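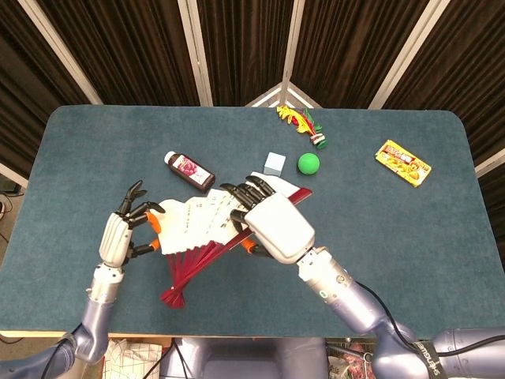 Should anyone have to work a trial shift for nothing?

An hour at the very most, with somebody standing next to you showing you things. Past that it's work and it should be paid, same rate as everyone else on the floor.

I'll get the rest down quickly as I'm on at four and the bus from Kirnby is the bus from Kirnby.

So. My niece went for a job at a café last month. Not saying which, it's a small town. Interview took ten minutes, went fine, lovely to meet you, could you come in Saturday for a trial? Course she could. She's eighteen, she'd have come in at midnight. Saturday turned out to be nine till half three. She did tables, she did the dishwasher, she did the bins. She was shown the till for two minutes and then left on it through lunch. They gave her a panini at the end. Then nothing. No call, no text. She rang on the Tuesday and was told they'd "gone in a different direction".

Six and a half hours. For a cheese panini.

I was cross, and then I started asking people at work, and now I'm crosser. Everyone has one of these. Everyone! The lad on our deli counter did two full evenings in a pub kitchen before they told him the job had gone to the landlord's cousin. A woman I do lates with cleaned holiday lets for a whole changeover day, four flats, was told she was "a bit slow on the beds" and went home with nothing. And she told it to me as a funny story. It was years ago and she still does an impression of the bloke checking the corners.

I've got one too. My first proper job was at Mollah, the bakery, back when they still had the shop on the corner by the bank. Trial was a five o'clock start. I scraped trays till noon. I did get the job and I did get paid from the Monday, and for about twenty years I never once thought about that first morning as a morning I'd worked. It was just the thing you did. You turned up, you showed willing.

Showing willing. I've gone right off that phrase.

Now I know what's said on the other side because I've been on the other side. I ran a section at Prustell for three years before I went back to the tills (my knees, and my temper). You get people in who interview beautifully and then can't lift a crate, or won't, or cry at the first rude customer. You want to see them move. You want to see if they look at the clock. An interview tells you if somebody's good at interviews. I understand all that. I'd go further and say a trial is fairer than an interview for a lot of people, the shy ones specially, and the ones whose English is fine for the job but goes to pieces in a small room with a desk in it.

So I'm not against the trial. I'm against the free part.

What did we do at Prustell? We paid it. It was a faff, the person had to be put on the system for one shift, there was a form, and payroll moaned. But it went through. And what I noticed, when it's coming out of your wages budget, you get ever so choosy about who you ask in and how long you keep them. Two hours and I knew. Most times I knew in forty minutes. If it had been free I'd have kept them till close, I'm not going to pretend I wouldn't. There was always a delivery.

And that's my whole worry with it really. A free pair of hands is never just a test. Look at when these trials happen. Saturday lunch. Friday night. Bank holiday. Funny how nobody needs to be assessed at ten past three on a wet Wednesday. When there's time to actualy watch them.

Somebody in the staff room said to me, oh but it's only a day, it's only a bit of money. Only to who? I did the sum on the back of a delivery note. Say a place wants a Saturday person and gets a different hopeful in every week through the summer, each one a full shift. By September that's well over 1000 pounds of work they've had for nothing, and still no Saturday person, which they'll tell you is because the young ones don't want to work. I'm not saying there's many who do it on purpose like that. I think there's a few. I think there's a lot more who've just drifted into it and never added it up.

Meanwhile the person doing the trial has paid to be there. Bus fare. Black trousers, black shoes, because it's always "just wear black, it doesn't have to be new", and if you don't own black shoes then they do have to be new. My neighbour's boy turned down a day at his other job to do his trial, so he was down twice. There's people who can't do one at all. If you've got a little one you're paying someone to have them, so you can go and work for free, for the chance of a job that might not cover the childcare anyway. They don't go. And then they're not keen enough.

Is it even legal? I'm a checkout operator, don't come to me for law. As I understand it a short one that's really a test is allowed, and a long one where you're just doing the job isn't, and in between there's a great big fog that you could lose a coach party in. Ring an advice line if it's happened to you, they're good and they won't laugh. But who's going to take a café to a tribunal over one Saturday? When you're eighteen, and you want a reference, and the owner drinks with your dad? The fog suits one side and it isn't hers.

What I'd like is a number. Dull but there it is. One hour unpaid, tops, and only if there's someone with you. Anything more and you're paid from the minute you walked in, job or no job. Put it on the advert. Put it on the wall by the hand-washing poster. Then a nervous kid doesn't have to work out whether it's "reasonable", she just looks at the clock, and so does the manager.

Our local petition wants something like it. It had 1403 names on when I looked this morning, and that's a town where you can't get 200 people out for the carnival if there's drizzle. I signed it. I'm not in love with the wording, it goes on a bit and there's a paragraph about zero hours that is a different argument and should of been kept seperate. But I signed.

The one thing I hear back that gives me pause is the small places. The sandwich shop with one owner and a daughter who helps. She's not a chain, she's on less than I am some months. If she has to pay for every trial, she'll say, she just won't do trials, she'll hire whoever she already knows. And I think she might. I think that would be a shame, because whoever she already knows will be somebody's nephew. I haven't got a neat answer for her. Two hours' pay is not nothing when you've had a slow week. But it's not 300 quid either, and the girl who comes in has had a slow week too, she's had a slow year, she's looking for a job. If one of them has to be out of pocket for finding out whether they get on, I'd say it's the one with the shop.

There's an outfit called Ivo, they do agency shifts for kitchens round here, and fair play to them, first shift is paid and the place can say no thanks afterwards and that's it, done. I've got gripes about agencies that would fill another page. But on this one thing they've got it right and the sky didn't fall in. The kitchens still use them. Moan about the fee, still use them.

And can we have an answer at the end? Costs nothing. If somebody has scraped your plates for an afternoon you can send them a text. Two lines. Thanks for coming in, we've given it to someone else. I'd nearly put that above the money. My niece checked her phone all that Sunday, all through dinner, she had it on her knee under the table and thought we couldn't see. Then Monday. The waiting upset her more than the no did.

She's fine by the way. She's got something at the garden centre, starts in June. They had her in for an hour, one of the older ones walked her round, showed her the watering and how to talk to people about compost, and they rang the same evening. She asked them beforehand if it was paid. I told her to ask and she went scarlet and said she couldn't possibly, and then she did it anyway. They said it's an hour's look round, not a shift, you won't be doing any work. And she didn't.

So ask. If you've got one coming up, ask how long and ask if it's paid, in a message if you can't face saying it, so it's written down. If they go funny with you, well, you've learnt something and it's cost you a text. And if you're the manager reading this on your break with a trial booked for Saturday lunch, look up what it comes to and get it in an envelope. And give them a break, sat down, with a drink.

Right, bus.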